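Wood Tops & Finishes > Butcher block: oil or hard finish for a work table?

slowgrain
Posted Thursday, 7:42 am
Posts: 50

Ok so trying to settle this before the weekend. Light wood top, strips glued up, nice blond color. Bare right now except one coat of mineral oil from the store. Shop guy says keep oiling. My brother in law says poly and forget it. It's a work table, no food on it, plant at the back, bins get dragged over it all day.

Budget is small. Already have half a can of Gamwood oil left from the stair treads.

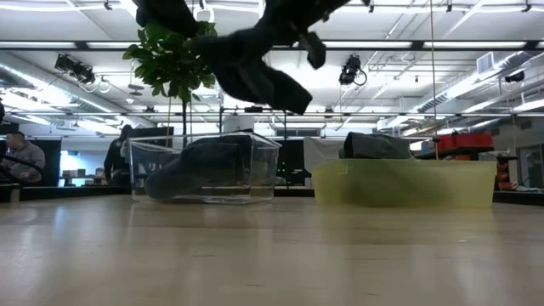
Can you put poly over mineral oil?
Only after the oil is out of the wood, so wipe hard with mineral spirits, let it sit a week or more, sand, then try a test patch underneath.

That's what the can says anyway. Anyone done it for real?

tallowandtwine
Posted Thursday, 8:15 am
Posts: 1857

Done it twice. First time peeled like a sunburn. Second time I waited a month and it was fine. The week on the can is optimistic, esp. if your place is cold.

I'd go hardwax oil. Zostent satin, two thin coats, buff off every bit of extra. Spot repairs take ten minutes. With poly you're sanding the whole top.

northporch
Posted Thursday, 8:31 am
Posts: 3788

Disagree. Hardwax is fine for a dining table where people are polite to it. Bins dragged all day = scuffs by June. Water based poly, three coats, done. And it won't yellow that blond wood, oil will.

slowgrain
Posted Thursday, 9:04 am

Didn't think about yellowing. I like it pale.

How much darker are we talking with hardwax? One step or like, honey?

tallowandtwine
Posted Thursday, 9:20 am

One step. Wipe it with a damp rag, thats the color you'll get, more or less. There are "natural" versions with a little white pigment that hold it closer to raw. Pricier tho.

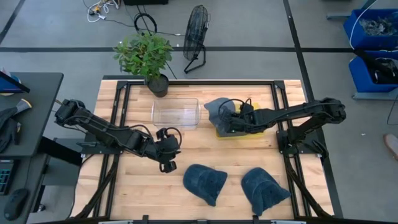 And check the underside. If it only gets finish on the top it'll cup on you, doesn't matter which brand. Same number of coats both faces, ends too. Ends drink it up so go heavier there.

kettlebase
Posted Thursday, 10:48 am
Posts: 1549

+1 on the underside. Mine cupped the first winter, could slide a pencil under the middle.

Also what's it sitting on? If it's screwed tight to a metal base with round holes it can't move and you'll get a split along a glue line. Slotted holes and washers. Not too tight.

slowgrain
Posted Thursday, 11:10 am

Metal, black. No idea on the holes, will look tonight.

northporch
Posted Thursday, 11:26 am

Look before you buy anything. Finish won't save a top that can't move.

My order, for what its worth:

1. Take the top off the base. Get help, they're heavy.

2. Wipe down with mineral spirits, clean rag each pass, til the rag stops coming up oily. Lay the rags flat outside to dry, don't ball them up. Let the top sit. Knots and the darker streaks can hold oil longer so check those last. 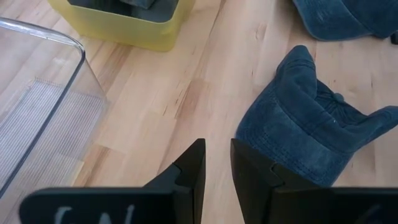
3. Sand 120 then 150. Stop there for hardwax, go to 180 for poly. Vacuum the seams.

4. Bottom first, then ends, then top. Thin coats!! Everybody goes too thick.

5. Leave it alone. A week min before anything heavy goes on.

tallowandtwine
Posted Thursday, 12:03 pm

Good list, except I'd stop at 120 for hardwax. 150 is too closed up and it just sits on top. Zostent lists 120 on mine.

northporch
Posted Thursday, 12:09 pm

Meinecke says 150 on theirs. Read your own can I guess.

kettlebase
Posted Thursday, 12:40 pm

Gloss vs satin hasn't come up. Go matte if there's overhead lights, you'll hate the glare otherwise. I used Favard matte poly on a bench and it hides the scratches pretty well. Gloss showed every single one by the second week. 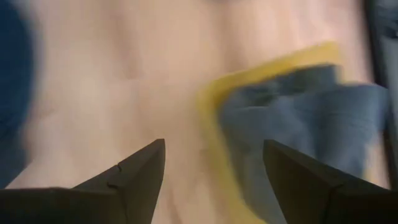
Only downside, matte has to be stirred the whole time or the flattening stuff sinks and you get cloudy streaks. Stir, don't shake. Ask me how I know.

slowgrain
Posted Thursday, 6:55 pm

Ok looked. Round holes, eight screws, all cranked down hard. Great.

So gonna slot those first. Leaning hardwax, the white pigment kind, mostly for the easy repairs. Sorry northporch. Will do a test on the underside with the damp rag thing and see about color.

northporch
Posted Thursday, 7:18 pm

Your table. Put felt on the bottom of the bins at least.

slowgrain
Posted Thursday, 7:30 pm

Felt I can do. Does the stick-on kind hold on plastic or do I need glue?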